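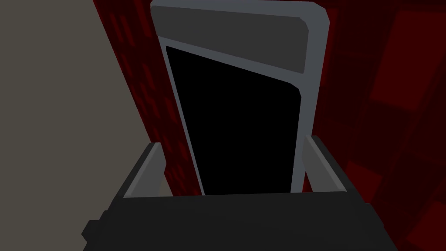
Tall one, held upright

Poster prints for a British-themed den — what size and where?

teapot_annex
OK wall art people, I need you! We're turning the spare room into a little British den (armchair, bookshelf, kettle within reach, the works) and I've fallen hard for the Grecu railway-style prints. Seaside piers, moorland stations, all in those flat faded colors. I have one long wall and I can't decide between 3 big ones in a row or a whole crowd of small ones. The big size is 18 x 24. Paint is a soft sage green. Anybody have the big ones up at home? Do they hold up when you're sitting close?

mossy_lintel
Ooh, yes! I have two of the 18 x 24s over my desk and they hold up beautifully. The paper has a bit of tooth to it so you don't get glare from the lamp. Go big. Three in a row on sage green would make me so happy and it isn't even my room.

kippersnack
Going to disagree with mossy here. Three of the same size from the same series can look like a dentist's waiting room. I'd do one big print and then build out with odds and ends — a pub sign print, an old tea towel in a frame, a map. The Turkeck map reprints are gorgeous for this. I have their canal map in my hallway and I still stop to read the lock names on the way to the laundry.

teapot_annex
A canal map!! I didn't know those existed. Now I have another tab open, thanks a lot.

mossy_lintel
My desk does not look like a dentist's, thank you very much. But I'll give you the tea towel. A good linen one framed up is lovely. 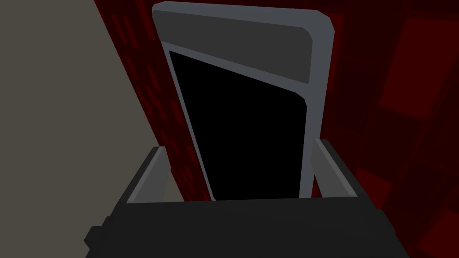 Frames: ready-made or custom?

teapot_annex
Next question then. I got a custom quote from the shop in Gastanton and nearly dropped the phone. Is ready-made OK for 18 x 24?

fernhollow
Totally OK. It's a standard size, so you'll find plenty of choices. Get one with a mat opening if you want some breathing room around the print, but remember the frame has to go up a size for that. I made that mistake in March and ended up with a very nice empty frame.

kippersnack
Custom for the map though, if you get the map. It's an oddball size and trimming it would be a crime. And ask for the glass that cuts down on fading if the wall gets afternoon sun.

fernhollow
I'd skip the fancy glass on a print you can reorder, myself. Put the money into another print!

kippersnack
Until they stop making it. Ask me about my lighthouse.

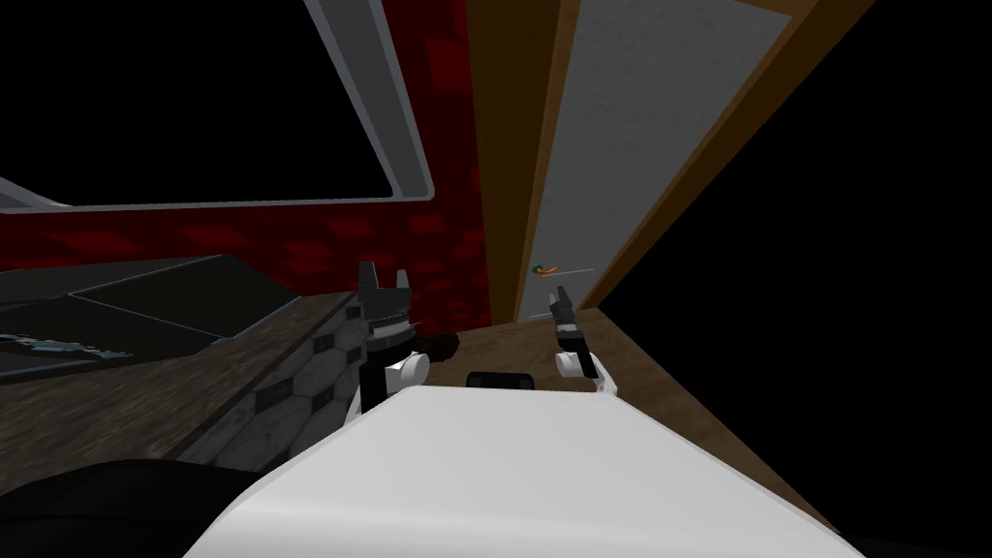
Brick wall and window, with both grippers up

teapot_annex
What happened to the lighthouse??

kippersnack
Four years in a south window. It's now a pale blue rectangle with a hint of rock. The series sold out at 900 copies and I have never seen another one for sale. I check most mornings with my coffee.

mossy_lintel
OK, that is sad. I take back a little of what I said. Try the Nevesberg swap board, people list retired prints there all the time. I got my heather moor one that way and it came rolled in a tube, perfect condition.

teapot_annex
Decision so far: one big pier print in the middle, canal map to the left, tea towel to the right, and a small pub sign by the door. Paper templates are taped up and I keep walking in to look at them. Center of the big one is at eye level when I'm standing. Too high for a sitting room? 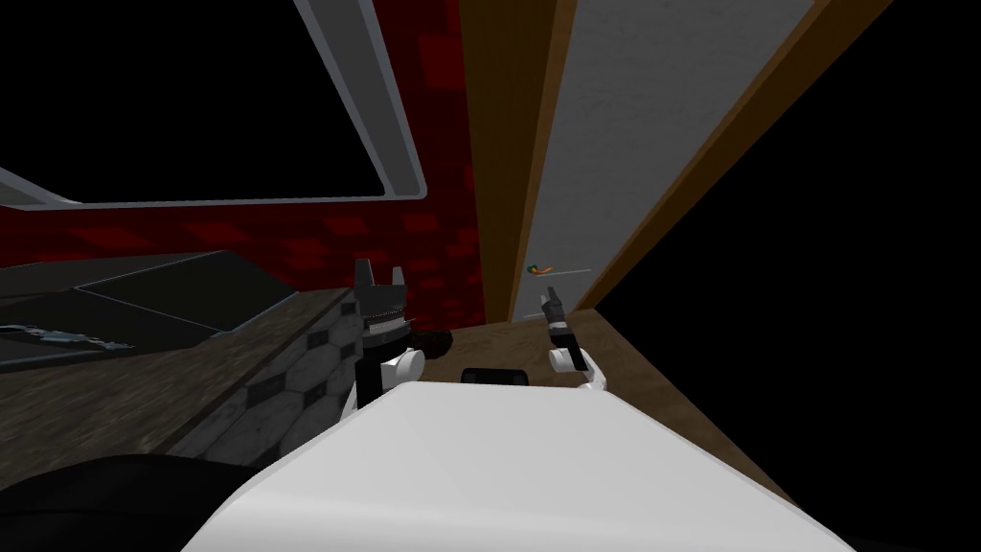

Red wall behind, left gripper nearer

fernhollow
Drop it 3 or 4 inches. You'll be in the armchair most of the time and you want to look across at it, plus it ties in better with the bookshelf.

mossy_lintel
Agree with fern. And I still say three piers!

teapot_annex
Moved the templates down and wow, yes, much cozier. Pier print is ordered. Still dithering between the canal map and the one with all the ferry routes — does anybody have the ferry one?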